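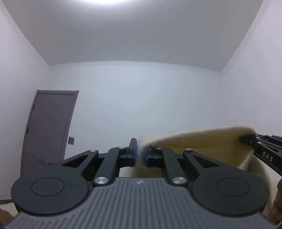 A pale-yellow cloth held between a black and gray gripper and a black one.

From: Ehab El Sherbiny
To: office-it list
Re: Password reset calls to the Giminville desk

Mounir Ghoneim wrote:
> We had two calls on Tuesday from someone saying he was with
> Hosoda support. He knew the ticket number and wanted the
> reset code read back to him. Has anyone else had this?
> Should we shut off phone resets altogether?

Yes, one here, same story. The caller gave ticket 2640, a real ticket of ours, closed in March. My guess is he got it from an old email thread, so please don't treat a ticket number as proof of who is calling.

I would not shut off phone resets yet. Uvport has 163 accounts and most of the warehouse people have no other way to reach us before 7 a.m. What I did this morning:

- Codes now expire after 90 seconds. It was ten minutes.
- The desk hangs up and calls back on the number in the staff directory, never on a number the caller gives.
- Any request that names a vendor goes to me or to Mounir first.

I also went through the Skotetti login records. There were 511 failed attempts over the weekend, nearly all against four accounts that belong to people who have left. Those four are now disabled — they should have been closed when the people left, and I'm checking the rest of the list.

Mounir, do you still have the number that came up on your phone? Mine was withheld. If you wrote down the time of each call, send me that too and I'll match it against the logs.

Ehab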